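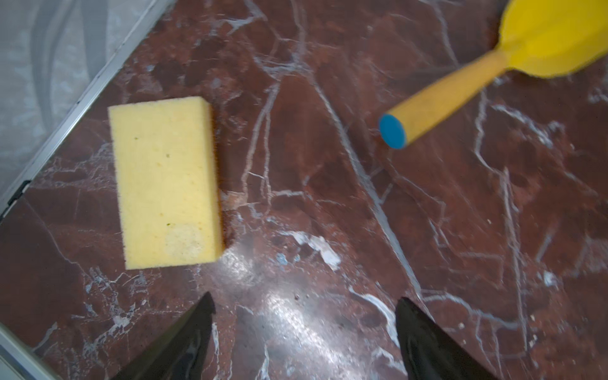

7/15/24
By Gobnait Buckley, for the Hatent programme office

Gedunine: progress on teaching by demonstration

You asked for a plain account of where the money has gone since February, and of whether showing the arms a job by hand is a sensible way to teach them one. I was doubtful when Liren took this on and I am still doubtful, though for slightly different reasons.

The job is putting sponges away on a three-tier rack. Blue ones belong on the top shelf, yellow in the middle, orange at the bottom. An operator drives both arms by remote control and every movement is recorded along with the camera views. Enough of those recordings are then used to train a policy, which is put in charge of the same arms and left to get on with it.

The proposal promised 3000 usable demonstrations by the end of the grant. We have 400. That number has already been cut down, as Morena Sartori throws out any run where the operator dropped a sponge and picked it up again without saying so in the log. Lino Costa disagrees with her and would keep them, on the grounds that a policy which has never seen a drop won't know what to do after one. I think Lino is probably right, but the proposal says "clean demonstrations" and I would like your office to tell us whether that wording is binding before we put any of the discarded runs back.
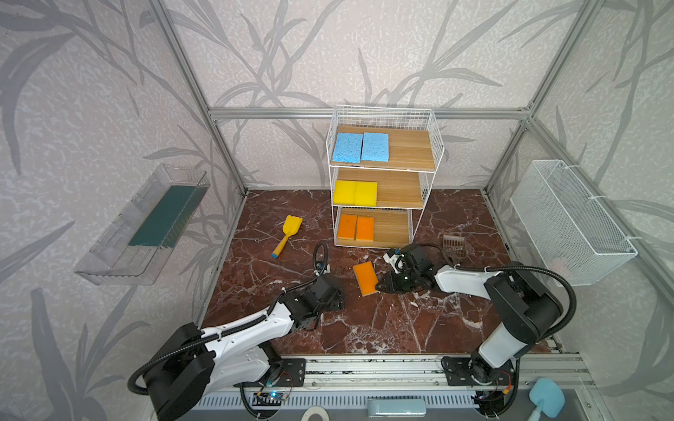
Most of the operators' time goes on the last few centimetres. Getting a gripper down to a sponge is quick. Getting the sponge over the wire rail at the side of a shelf and letting go of it flat is slow, and people do it in quite different ways. Ah-rin Ra pushes the sponge in and opens the fingers late. Erlinda Sarmiento lets go early and nudges it along with the closed tips. Both ways work when a person is driving. Mixed together in the training set, they gave us a policy that opened the fingers early and then pushed at nothing. We have asked everyone to use Ah-rin's way from now on, and I do wonder what we have learned about robots if the answer was to make the people more alike.

The other difficulty is colour. Some of the orange sponges are closer to yellow than I would like, and two operators have put the same one on different shelves. The policy can hardly be blamed for copying that. We have written down which sponge goes where.

Results so far

We tested the current policy on 20 starts, with the sponges laid out by somebody who had not driven any of the demonstrations. It finished the job, every sponge on its proper shelf, in one of them. Partial results are better and I have put them in the spreadsheet, but I don't want them quoted by themselves. A sponge on the right shelf sounds like success until you see that the bottom shelf is close to the floor and some of them more or less fall onto it.

Two things did better than I expected. The arms very rarely get in each other's way, which was my main worry. And the wrist cameras were worth their cost, even with the glare off the floor. When we trained without them the grippers kept closing beside the sponge.

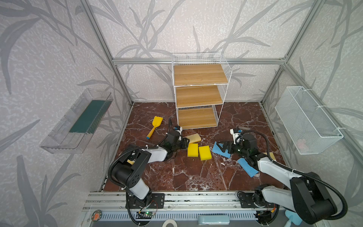
Shelves empty, sponges on the floor, one gripper over each side of the job.

What a demonstration costs

A good operator records 26 runs in a shift. The original plan assumed a good many more and left out resetting. Somebody has to clear the rack and lay everything out again before each run, and they have to do it differently each time or the policy simply learns the layout. Sorrentino's quotation treated this as idle time. It is the hardest part of the day to do well, because people drift into habits without noticing. I would rather pay for it openly.

What we want to do next

Stop collecting for two weeks and settle the drops question. Train again on Ah-rin's runs only, to see whether one consistent operator beats a larger mixed set. If it does, the target in the proposal is the wrong target and I will write to you asking to change it. If it doesn't, we carry on recording, and I will need a second operator for the late shift.

I can't support the wider claim in the proposal, that staff with no training could teach a new job in a morning. Our operators needed several days before their runs were worth keeping. Please take that line out of anything that goes to the board.

The spreadsheet and the drop logs are in the shared folder. Lino has the retraining costs and will send them separately once Sorrentino has confirmed the rate.

Contact: Gobnait Buckley, Gedunine project, Liren | © Liren 2024 | Back to top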